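New Workroom Opens at the Brunner Building

4/10/24

The second floor of the old Brunner building is open again, and it looks wonderful. After a long winter of scraping, painting and carrying things up two flights of stairs, the Tudov community workroom welcomed its first visitors this month, and the tables were busy from the minute the doors were unlocked.

Anyone who remembers the place as the Adivier shoe store's stockroom will hardly know it now. The brown linoleum has gone. So have the metal racks and the smell of glue (mostly). The walls are bright white from end to end, the light wooden tables have been sanded and oiled, and the two windows on the courtyard side open for the first time in years.

"I kept coming up in the evenings just to look at it," said Andri Aebischer, who drew up the plan for the room and did a good share of the painting himself. "We had argued so much about the color of the walls that I forgot how big the room was going to feel."

The work cost $3497, paid for by last July's street sale and a collection jar on the counter at Produs, the hardware store downstairs. Produs also let the group have its leftover paint at half price, and that explains why the closet at the back is a very cheerful green.

There are 16 places to sit, and the tables can be pushed together for bigger jobs. On opening day one end of the room was given over to small wood repairs, with a lot of sanding, brushing and wiping down going on, while the other end filled up with people sorting out the donated tools and finding homes for them on the shelves.

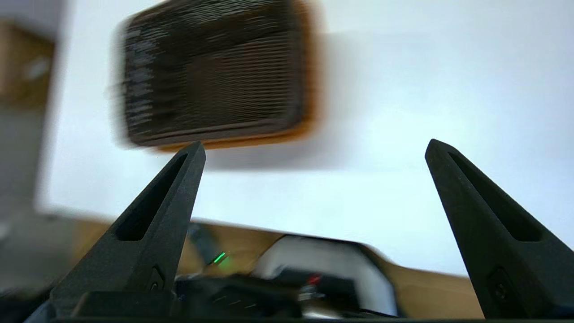 Sorting is going to take a while longer. Boxes came in from all over town once word got out, and some of them had been sitting in garages for decades. There were hand planes wrapped in newspaper, jars of hinges, a whole cookie tin of drawer knobs, and three glue pots that will need a good long soak. Everything that can be used will be cleaned up and put out for visitors. The rest goes to the swap table by the door, where you are welcome to help yourself.

The swap table was a hit, by the way! A set of picture frames went in the first half hour, and a sewing box that came in with a broken lid went home the same afternoon with a new one.

The room is free to use, and you don't need to know anything about woodworking to come. Bring a chair with a loose leg, a tray that needs refinishing, or a drawer that sticks, and there will be a person on hand to help you get started. Children are welcome with an adult. Sandpaper, rags and wood glue are provided, but please bring your own varnish if you are particular about the finish.

Opening hours are 10 to 4 on weekends and until 8 on the first evening of the month. The entrance is through the courtyard, past the bike stands, and up the stairs on the left. The freight elevator works again too, so bigger pieces of furniture are no trouble, but ring the bell at Produs first and they will come and unlock it for you.

Still wanted: a decent vise, desk lamps with clamps, clean cotton rags, and a coffee maker to replace the one that gave out during the painting.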